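Mascombe Community Kitchen - minutes of the June meeting, Tuesday, 7 p.m.

**Minutes.** The May minutes were approved with no changes.

**Budget.** The balance stands at $4,000. Members voted to set aside $500 for the freezer repair by Tesiria.

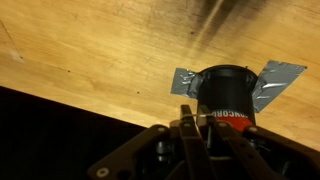
Rent for the Chávez Street hall goes up by $30 a month in the fall. The increase was accepted. On upkeep, it was agreed to sand and oil the wood surfaces before then - the light board has a pale scuffed patch and a thin scratch.

**Pantry shelf.** Donated jars without a date will no longer be accepted. Pratar will deliver new labels.
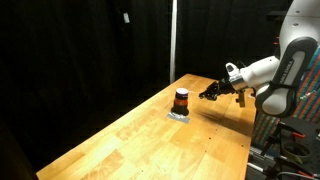 *Small lidded jar on the long table.*

**Harvest supper.** Doors open at 5. Soup, bread and one dessert. Ticket price was left for the next meeting.

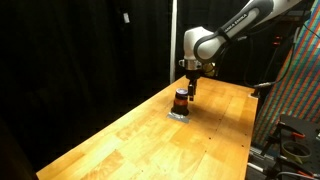 ## Action items

- Book the freezer repair
- Get a price for sanding and oil
- Post the new jar rule by the door

Meeting closed at 8:15.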